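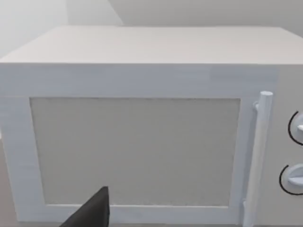

博苏拉赫（Bosurach）家庭食谱集付印，收录山谷三种语言的做法

2023年10月29日，博苏拉赫讯

博苏拉赫山谷的家庭食谱集已经完成最后校对，本周交给科瓦奇克（Kováčik）印刷所付印。这本书一共302页，由民间项目“格雷德伍德”（Gredwood）编成，主编是退休的中学语文教师德奈什·沙尔科齐（Dénes Sárközi）。第一批书印好以后，会先送到山谷里的各个学校和图书馆，然后在耶图韦克（Jetuveck）镇的书店开始出售。

项目收到的食谱是2,159份。来稿的家庭超过100户，有的家庭只寄来一张纸，有的家庭把祖母的整个本子都借给了编辑组。沙尔科齐说，他开始的时候以为大家会寄来节日的大菜，因为这些菜最有名。结果信封打开以后，最多的是汤，其次是面团，再其次是怎样处理剩下的面包。

“人们写下来的，是他们怕忘记的东西，”他对本报说，“节日的烤鹅每年都做，全家人都看着，忘不了。可是星期里普通的一碗豆子汤，母亲去世以后，大家才发现谁也没有问过她放多少醋。”

书里的食谱用三种语言排印，寄来的时候是哪一种，就保留哪一种，后面附上另外两种的译文。这个办法使书变厚了，也使校对的时间变长了。编辑组曾经考虑只用一种语言，把书做得薄一点，价格也可以低一点。后来他们试排了几页，觉得许多词翻译以后味道就没有了。比如山谷北边的人说面团要揉到“像耳垂”，南边的人说要揉到“不再生气”，这两句话的意思大概一样，但是编辑组不愿意删掉其中任何一句。

最困难的工作是分量。很多老的食谱没有克，也没有升，只写“一个蓝杯子的面粉”、“半个鸡蛋壳的水”、“教堂那种勺子的糖”。编辑组给能联系到的家庭打电话，请他们把杯子找出来，装满水再称一次。有些杯子还在，有些杯子已经打碎了，家里人只能凭记忆说大小。凡是不能确定的分量，书里都加了一个小星号，在页底说明这是估计。
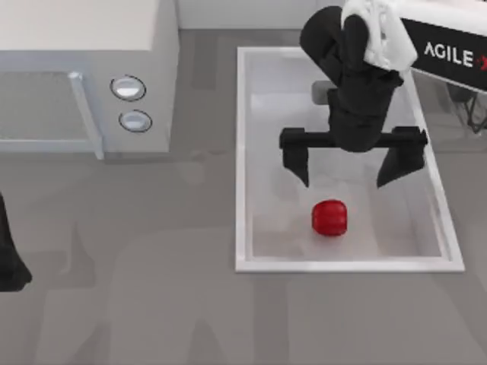
烹饪时间也有同样的问题。旧的食谱是为烧木柴的炉子写的，时间常常用别的事情来计算：“等牛奶挤完”、“念三遍祷文”、“到孩子放学”。编辑组请耶图韦克的几位家庭主妇和一位面包师按照原文试做，把今天的时间写在旁边，原来的句子也不去掉。试做的结果有时候和大家想的不同。有一种罂粟籽卷，原文说要烤“一个长的下午”，试做的时候不到一个小时就焦了。后来才弄清楚，原来的人家是在烤完面包以后，用炉子剩下的热来烤它，温度低得多。

参加试做的面包师在校样上写了许多铅笔字。他的意见有些很短，例如“盐太多”，有些写满了整个页边。沙尔科齐决定把其中一部分印在书里，用小一号的字体。他认为这样读者能看见一份食谱是怎样被讨论的。也有一位投稿的老太太不同意盐太多这个说法，她写信来说，她家的人都是在石场做工，流汗多，盐就应该这么多。她的信也印在书里，放在面包师的意见后面。

书的编排没有按照冷菜、热菜、甜点来分。第一部分叫“冬天还没有完”，是早春的菜，主要用酸菜、干豆和地窖里的土豆。接着是野菜和鸡蛋，然后是夏天不用生火的食物，最后是秋天的果酱和腌肉。编辑组说，山谷里的人一向是看地窖里有什么才决定吃什么，所以这样排比较合适。为了方便查找，书后面另外有两个索引，一个按照菜名，一个按照主要的材料。索引里面“李子”占的地方最大。
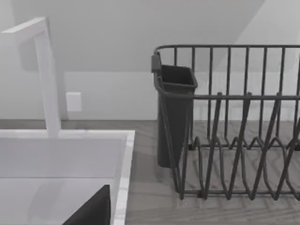

没有写下食谱的家庭，还可以参加吗？
项目组会继续接受口述，请到耶图韦克图书馆登记，由图书馆的人安排时间，把说的话记录下来，再请本人听一遍，改正错误。

口述的材料在这本书里已经占了一部分。沙尔科齐说，听人讲一道菜，和读一道菜很不一样。讲的人会停下来，会说到邻居，说到某一年的洪水，说到猪跑出院子的事，过了很久才回到锅里。编辑组起初把这些话都去掉，只留做法。读了几篇以后，他们觉得太干，于是把一些话又放回去。在现在的版本里，“洪水那年的玉米糊”的做法只有五行，前面的故事却有一整页。

对于同一道菜有不同做法的情况，书里没有选出哪一个是正确的。酸樱桃汤就是例子。山谷上游的人加酸奶油，下游的人说加了酸奶油就不是樱桃汤。两边的家庭都寄来了食谱，都说自己的是最老的。编辑组把它们并排印在相对的两页上，标题的字一样大。沙尔科齐讲到这件事的时候笑了，他自己是上游的人，他的妻子是下游的人，家里做这个汤要用两个锅。

书里没有彩色的照片。编辑组解释说，彩色印刷会使价格高很多，而且很多菜并不好看，例如烤洋葱糊和黑豆面。他们用的是投稿人的手写原件，选了一部分，照原来的大小印出来。纸上有油点，有涂改，有小孩子画的鸡。有一张食谱写在种子袋的背面，另外一张写在火车时刻表的空白处。科瓦奇克印刷所为了让铅笔字看得清楚，试了不同的纸，最后选了一种稍微发黄的，不反光。

印刷的费用一部分来自预订，一部分来自耶图韦克镇的文化经费。镇里没有要求修改内容，只请编辑组在书的前面加一张山谷的地图。地图由当地中学的学生画，上面标出每个村子的名字，村名也用三种语言。学生们画第一稿的时候漏掉了一个已经没有人住的村子，有读者看到贴在图书馆里的样张，来提醒了他们。那个村子有一份蜂蜜饼的食谱收在书里，投稿的人现在住在博苏拉赫，小时候在那里长大。

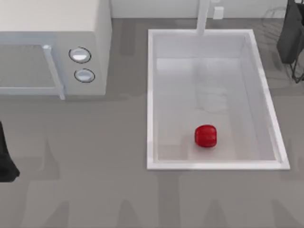
关于食品安全，书里有一篇比较长的说明。旧时候做肉罐头和腌蘑菇的方法，有一些按照今天的知识是不安全的。编辑组没有把这些食谱放进正文，而是集中在书后面，作为历史材料，并且在每一页上写明请不要照做。野生蘑菇的名字也是一个麻烦，同一个土名在两个村子里指的是不同的蘑菇。因此凡是用到野蘑菇的菜，书里都改写成可以买到的种类，土名只在注释里出现。有几位投稿人对这个决定不太高兴，他们认为山谷里的人认得蘑菇。沙尔科齐回答他们说，书会被别的地方的人买去。

本报问到有没有他个人最喜欢的一份，沙尔科齐想了一会儿，选了一份很简单的：隔天的面包切片，用蒜擦过，在锅里用鹅油煎到边上发脆，撒上红椒粉，趁热吃。投稿人在最后写了一句：“不要给客人，客人会以为你穷。”编辑组曾经想用这句话作书名，印刷所觉得太长，书脊上放不下。

没有被选进书里的食谱，不会退回以后就算完了。格雷德伍德项目把全部来稿都做了抄本，按照村子的名字放在盒子里，存在耶图韦克图书馆二楼，读者可以在开放的时间去看。原件属于各个家庭，已经开始归还。编辑组请借出本子的家庭在领取的时候检查一下，看里面夹着的纸片有没有少，因为有些本子里夹着干花、账单和旧信，拍照的时候都曾经取出来，再按原来的位置放回去。

如果第一批书卖得顺利，编辑组打算再出一本薄的小册子，只收饮料和药草茶。这一部分的来稿很多，这次因为篇幅的关系只用了很少。关于药草茶，他们希望先请一位药剂师看过再作决定。小册子的时间还没有定。

预订可以在耶图韦克的书店和图书馆办理，住在博苏拉赫的读者也可以直接到科瓦奇克印刷所的门市登记。投稿被收录的家庭每户可以得到一本，不需要付钱，领书的时候请带上当初寄稿时收到的回执。回执丢失的，说出菜名和投稿人的姓名也可以领取。

更正：本报上一次报道这个项目时，把“李子面疙瘩”写成了“杏子面疙瘩”。寄来这份食谱的家庭请我们说明，他们家从来不用杏子。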